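Sat 31 March – rules day
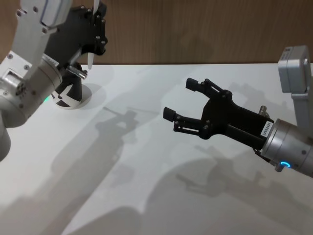 The two arms over the white table, right gripper open.

So I gave up my Saturday to the rule sheet, and I'm still not sure if that makes me dedicated or just bad at weekends. The old one from Plastby had grown to 20 rules, and half of them said the same thing in slightly different words (three separate ones about keeping the table clear!). By lunch I had it down to 11, and I even like most of them.

The one I fought with longest was the handover rule. It used to say "arms should not get too close," and what on earth is too close? When two grippers are facing each other over a table, everything feels too close to me. Now it says only one arm moves while the other holds still, and the one holding still gets named out loud before anybody presses go. The Dolindale people will grumble that it's slow. Let them grumble, they can come and straighten the bent fingers themselves.

Then there's the marker rule. That little black cone with the black-and-white pattern at the bottom is not to be nudged, borrowed or "just moved a tiny bit" between runs. If it moves, you write it down and check the positions again. I put that one in capitals and then took the capitals out, because it looked like I was yelling. Might put them back.

I also wanted something about lights. We all say "blue" and "green" as if everyone knows what we mean, and the new folks at Hivthorpe clearly don't. I wrote a whole paragraph, hated it, and crossed it out – the manual explains it better anyway, so the rule is now just to read that page first.

Still stuck on inspections. Hivthorpe checks the fingertips every 3000 cycles, Thân goes by the calendar, and I can't get either side to budge. Our counter was at 3591 when I looked, so by Hivthorpe's rule we're overdue, oops. First job on Monday, before anything else gets switched on. The draft goes out in April, and I still need to fix the numbering after rule six.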